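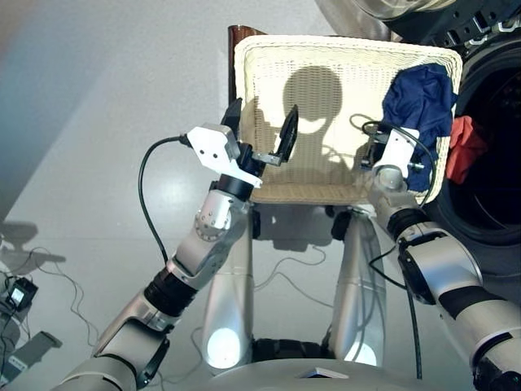
The two first-year students who won the Lokska Supply Chain Challenge for the Cirnar School of Management had never worked on a case together before they signed up. One came to the school from a bank. The other had spent four years in the purchasing office of a food company. They were put in the same study group in July and registered for the contest on the last afternoon it was open.

"We needed a second name on the form," the former banker said. "I asked the person sitting next to me."

The contest drew 1,465 entries from business schools in its opening round, an online test of forecasting and inventory planning. Of those, 1,454 were out before the semifinals. The Cirnar pair placed near the bottom of the group that went through, and both said the result made them change how they prepared.

"The first round was mostly arithmetic, and we were slow," the former purchasing officer said. "After that we set a timer for everything. If a question took longer than the timer, we wrote down what we had and moved on."

The semifinal case concerned Jaidee, a regional grocery distributor that was losing money on its smaller delivery routes. Teams had a weekend to submit a plan. Most of the plans the two later saw from other schools closed the routes. Theirs kept the routes and changed the delivery days, so that small stores close to one another were served by the same truck.

"I had dealt with stores like that," the former purchasing officer said. "They don't mind getting a delivery on Thursday in place of Tuesday. They mind when you stop coming."

Her teammate built the cost model. He said he did it three times, because the first version counted driver overtime twice and the second left out fuel for the return trips. The mistake in the second version was found at 2 a.m. on the day the plan was due.

"I wanted to send it anyway," he said. "She said no. We had an argument, and then I fixed it."

For the final, the teams went to the Arard campus and were given a new case on arrival. They had 8 hours to read it, prepare slides and hand them in. The case asked whether a manufacturer of kitchen fittings should bring its warehousing back in house. The Cirnar team recommended that it do so for one region only and wait a year before deciding on the rest.

The judges questioned that answer at length. One asked whether the students were avoiding a decision.

"I said that we had made a decision, and that it was for one region," the former banker said. "Then I showed the numbers for the other regions, which were not good enough to act on. I think the backup slides helped us more than the main ones did."

The pair had not expected to win. The team before them had a more polished presentation, they said, and finished exactly on time. Their own ran over, and the last slide was never shown.

The prize includes a cash award and an interview with Lokska for a summer internship. Both students plan to take the interview. The former purchasing officer said she would like to stay in operations. Her teammate is less sure and is still applying to banks.

Asked what they would tell students who want to enter next year, they gave different answers. He suggested working through old cases with a clock running. She said teams should talk to someone who has done the job described in the case, even for a few minutes, before opening a spreadsheet.

The school's operations club will hold a practice round for new teams next month. The two have agreed to write the case for it. As of Monday, they had not settled on a topic.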